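Teaching Cell Walk-Through: Pump Bottle Task
Pre-session and in-session checklist, with inspector comments

Cell: Sunstead, bench 3
Task: pick up a pump bottle, lift, set back down (hand guiding and remote control)
Walked by: Frøydis Haugland
Second pair of eyes: Ragnvald Eide
Session lead: Borghild Dahlgren
Form last revised: May

How to fill this in: mark OK, FIX or N/A against each line, then write a comment wherever you have something to say. Please do write comments! The next person to teach on this bench reads them, and last round's notes saved me a good half hour.

SECTION A. BEFORE POWER

A1. Floor clear where the operator will stand and step back. OK
A2. Cables behind the table coiled and out of the walking path. OK
Comment: Kept behind the table, well away from the operator's side. I love seeing this.
A3. Light stand feet flat, clamp tight, cable slack but clear of the arm's reach. OK
Comment: Tug the clamp, don't just look at it. Mine held fine.
A4. Emergency stop reachable from the teaching position without leaning across the table. FIX
Comment: The yellow box is on the floor behind the table. I can get to it from the remote station, but for hand guiding I'd want it up on my side. Ragnvald has agreed to bring a bracket on Saturday. Until then, hand guiding goes ahead only with a second person standing next to the box.
A5. Stop button pressed, reset and pressed again before anyone touches the arm. OK

SECTION B. ARM AND GRIPPER

B1. Wrist flange screws checked by hand. OK
B2. Gripper fingers seated, tips undamaged, no wiggle. OK
Comment: Wiggle each finger separately. If you squeeze them together they can feel solid when one of them isn't.
B3. Cables at the gripper housing have enough loop for a full wrist turn. OK
Comment: Turn the wrist slowly through its whole range and watch the loops the entire time. The one on the left side is the one I keep my eye on.
B4. Camera module on the gripper firmly mounted. OK
B5. Grip force set to the bottle profile, not the block profile. OK
Comment: The block profile will squash a pump bottle before you can say "stop." Borghild now reads the profile name out loud before every session, and I think we should all copy her.

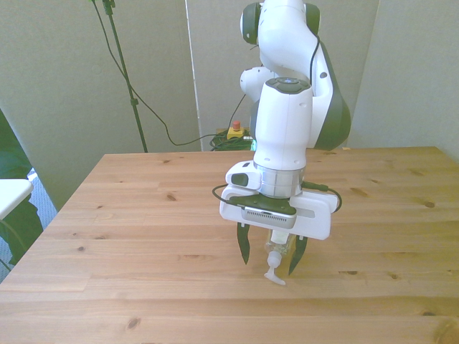
B2/B3 reference: fingers on either side of the bottle, cables looped at both ends of the gripper housing.

SECTION C. TEACHING BY HAND

C1. Hand guiding mode confirmed on the pendant and spoken aloud. OK
C2. Speed limit on. OK
C3. Operator holds the arm above the gripper, never by the fingers. OK
Comment: This is the habit that takes longest to learn, because the fingers are right there and they look like handles. Gudrun Skjelbred teaches it by having new people guide the arm through the air for a while with nothing to pick up. Works great!
C4. Sleeves, lanyards and hair tied back or tucked in. OK
C5. Free hand stays off the table while the gripper closes. FIX
Comment: I caught myself steadying the bottle with my left hand on my very first go. So that one's on me. If the bottle needs steadying, open the gripper, back off, set the bottle straight and start the take over.
C6. Arm holds its position when let go. OK
Comment: No sag that I could feel, with or without the bottle.

SECTION D. TEACHING BY REMOTE CONTROL

D1. Operator has a direct view of the table as well as the camera views. OK
D2. Everyone near the bench knows who has control. OK
Comment: We say "I have it" and wait for "you have it." It feels silly for a day and then you can't imagine working any other way.
D3. Controller re-centered before the arm is enabled. OK
D4. Lift kept low over the tabletop. OK
Comment: A short lift is all this task calls for. If the bottle slips it has hardly any distance to fall, and the robot learns just as much from it.
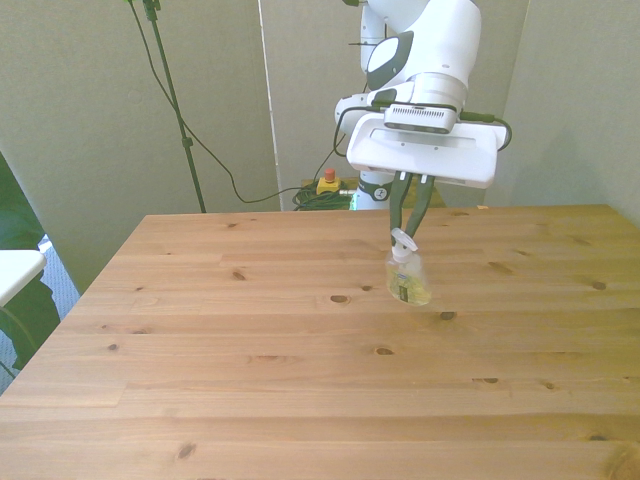 D5. Grip held for a slow count before moving sideways. OK
Comment: Rajkumari Agarwal suggested this after looking back through the 297 takes we have on file for this task. The takes with a pause after the lift are much easier to label, and they're calmer to drive too. I'm a convert.
D6. Set-down finished, gripper open and arm clear before control is handed over. OK
D7. Operator takes a break every 3 sets. OK
Comment: Please stick to this even when it's going well. Tired thumbs overshoot, and you won't notice it until you play the take back.

SECTION E. TABLETOP AND CAMERA VIEWS

E1. Tabletop wiped and dry before the first take. OK
E2. Seams and knots checked for splinters and raised edges. OK
Comment: Run a folded cloth along the grain, then across. A raised seam can catch the base of a bottle during set-down and tip it toward the operator. Real wood moves with the seasons, so keep checking even if it was perfect last time.
E3. Small bits and scraps cleared away between sets. FIX
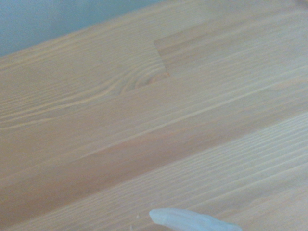

Comment: Add a hand brush to the bench kit. Little pieces end up under the gripper, and whoever is driving starts steering around them without meaning to, so the robot picks up that detour as part of the job. Brush first, with the arm stopped, then record.
E4. Wrist view sharp enough to drive by. FIX
Comment: Too soft and grainy for close work. Clean the lens, check the focus and turn up the light. Use your own eyes for the final approach until it's sorted.
E5. Spill cloth within reach. OK

SECTION F. AFTER THE SESSION

F1. Bottle removed from the gripper before power down. OK
F2. Arm parked, stop button pressed in. OK
F3. Takes with a stop, a slip or a hand in the workspace tagged. OK
Comment: Tag them, don't delete them. Take 66 has my left hand in it and I've left it in as the C5 training clip.
F4. Open FIX lines copied to the bench log. OK

OPEN ITEMS
A4 stop box bracket: Ragnvald
C5 free hand reminder at the start of each session: Borghild
E3 hand brush: Frøydis
E4 wrist camera focus and lighting: Gudrun

Result: cleared for remote teaching. Hand guiding cleared with a second person at the stop box until A4 is closed.

Signed, F. Haugland
Countersigned, R. Eide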